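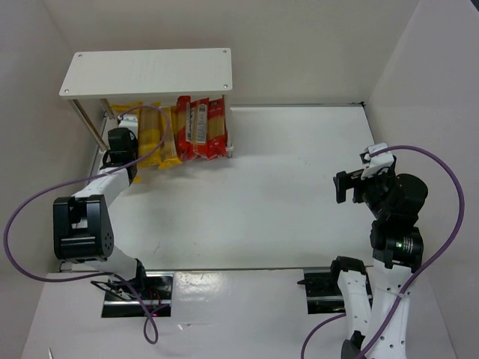
Station Wei: pasta shelf task, left gripper at the yellow end of the row.

Stiltik Open Day Set

Data card and notes for the recordings made at the Trolledcombe open day on September 13, 2022.

Maintained by Akihiko Wada. Questions and corrections go through the issue tracker, please, so that other users can see the answer.

Summary

This release holds 82 episodes of two-arm shelf work with packages of dry pasta. They were recorded during a public open day, with visitors standing at the station and in many cases driving the arms themselves. The Stiltik lab sets are recorded by trained operators in a quiet room. This one is messier, and should be used with that in mind.

17 visitors took a turn at the controls. All of them had a short introduction first and none of them had used the station before. The other episodes were driven by lab staff to show people what the task looked like before they tried it.

The station

Wei is the older of our two tabletop stations. It has a white work surface with walls on three sides and an arm on each side of the near edge. The arms stand on black mounting plates. Each gripper has its purple cable run outside the arm in a wide loop, which gives the wrist enough slack to reach the back of the table. The loops move a good deal during an episode and do pass in front of the packages. If your method is sensitive to thin moving objects in the foreground, check this early.

The shelf is a small white unit with a flat top on metal posts, set at the back left. Packages stand in a row beneath it: yellow ones on the left, red ones on the right. The top hides part of the row from the camera, and the leftmost package is often hidden by the gripper as well.

The surface has marks and smudges from earlier use. We did not clean these up in the images. There are also bright reflections on the near part of the tabletop, and they shift a little through the day with the room lights.

The task

The instruction given to the operator was the same every time: bring one package out from the row, lay it down on the open part of the table, then return it to its place. Operators could choose either arm for each step and could pass a package from one gripper to the other. Most visitors did the whole thing with the left arm, as it is closer to the shelf, and left the right arm waiting over the table. Staff were told to do a handover in at least some of their own turns.

There was no time limit. We asked people to let go and try again if a package bent or started to slip. You will find several attempts inside a single episode, and these are labeled as one episode with retry markers.

Control ran through Flillex with the settings we use for first-time operators: lower top speed, softer grip, and a stop button held by a member of staff. The stop button was pressed more often than it needed to be in the first hour. Those stops are marked in the event log. 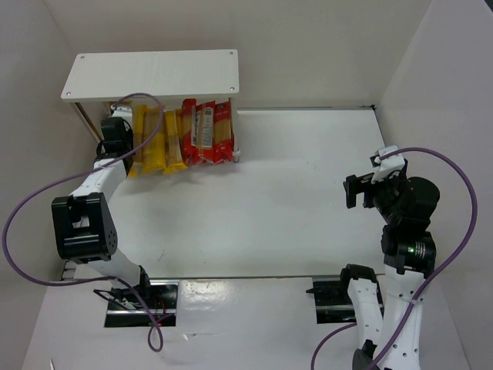 Between turns the row was reset by hand. A member of staff put the packages back in color order and pushed them up to the shelf, but did not measure the spacing. Expect the starting positions to vary by a few millimeters along the row and more than that at the near ends, where the bags can lean or kick forward. In the lab sets we use a template for this. At the open day there was a line of people waiting and the template stayed in the drawer.

The packages also changed over the day. Film crinkles each time it is squeezed, and by the afternoon the yellow bags had softened noticeably at the ends. One was swapped for a fresh one over lunch. The swap is noted in the session log under "object change."

What is in each episode

Every episode folder has the fixed camera video, joint positions for both arms, gripper opening for both arms, and the event log. The joint and gripper streams share a clock. The video clock is separate and was lined up afterward with a start marker. We trust the alignment to one video frame in most episodes; where we don't, the field sync_ok is set to false.

Operator type is stored as "staff" or "visitor." No names, ages or other details of visitors were kept, and no sound was recorded. The camera was placed to cover the work surface only. Any video with a face or hand in view between turns was trimmed.

Episode labels

success: the package came out, was laid down and was returned.
partial: the package came out and was laid down, but was not returned.
failed: the package did not leave the row, or was dropped off the shelf side and could not be recovered.
stopped: the stop button ended the episode.

Labels were added by one person and checked by a second. They disagreed on 14 episodes, nearly all of them "success" against "partial" where the package went back in crooked. We settled on calling it a success if the package stood under the shelf by itself when the gripper opened. If you want a stricter rule, the field end_note says which episodes these were.

Known problems

The left gripper reported a wrong opening value for a stretch before lunch. The raw values are still in the files and the affected rows are flagged. Do not use them for grip training.

The right arm is idle in a large share of the visitor episodes. A policy trained on this set alone will learn to leave it idle. We mix it with the lab sets and have not tried it any other way.

Some visitors got help in the middle of a turn — usually a staff member saying "a bit lower" or "open it now." We have no record of when this happened. Treat the visitor episodes as lightly coached.

The package print is too small to read at the video resolution. Don't plan on telling items apart by text. Color works.

Suggested use

The set was made to look at how new operators handle a narrow reach, and at recovery after a missed grasp. It is a reasonable test set for retry detection. It is small and covers one shelf, one kind of product and one room, so we would not use it to compare grasping methods.

Notes on running the day

A few points for other groups planning something similar, as we have been asked.

We ran a practice day in March with people from the office next door, and that was where we found the default speed was too high for beginners. Cutting it made the turns longer but there were far fewer stops. Turns were booked on a paper sheet by the door. Children could drive with a staff member beside them, and those turns were not recorded.

The most common question was why the arms did not do it alone. We had a short replay of a trained policy ready for this and ran it whenever the line was short. Replays are not part of the release.

Version 2

Version 2 fixes the sync field, adds end_note and removes a duplicate episode that was in the first upload. Episode numbers did not change, so there is a gap where the duplicate was. Anyone still on the first upload should download the index file again; the video files are the same.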